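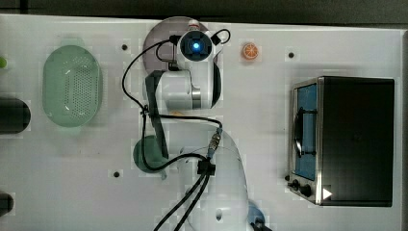 Search this site Enter keywords Go

Toy library in Plalten adds play kitchen sets to its shelves

By Begoña Cordero
February

The Cosmont toy library in Plalten will start to lend play kitchen sets this Sunday. Until now, families could borrow puzzles, board games and building blocks, but play food and small dishes were available only for use inside the room on Mahlangu Street.

The library prepared 30 sets with pieces from its own stock and with donations from Futport, where a nursery school closed last summer. In total, 385 pieces were sorted and put on a list. One piece, a teapot, was too damaged to lend. 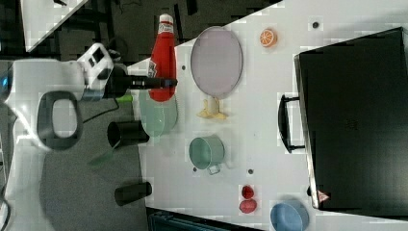
The sets are not all the same. Some are mostly dishes, such as a cup, a plate and bowls in soft colors. Others have more food – strawberries, a banana, an orange slice, a ketchup bottle. Parents can ask for a set with larger pieces if there is a baby at home.

Each family may take one set for 2 weeks. The loan is free for members, and the yearly membership stays at 29 euros. A missing piece does not have to be paid, but the library asks families to tell the desk when they bring the set back, so that the list can be corrected.

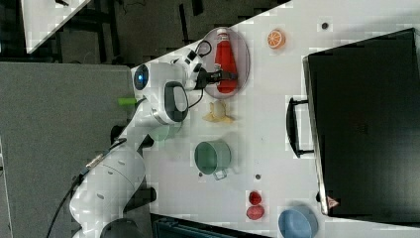
Dishes and food should be washed by hand with warm water and a little soap. The dishwasher is not recommended, as some of the older plates have already lost their shape in it.

Doors open on Sunday at 10 a.m. Reservations by telephone will be accepted from the following week.

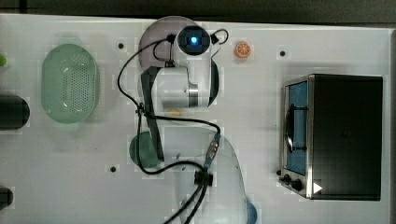 Toy orange slice on the white table, Cosmont toy library.

Contact us | © Plalten local news | Back to top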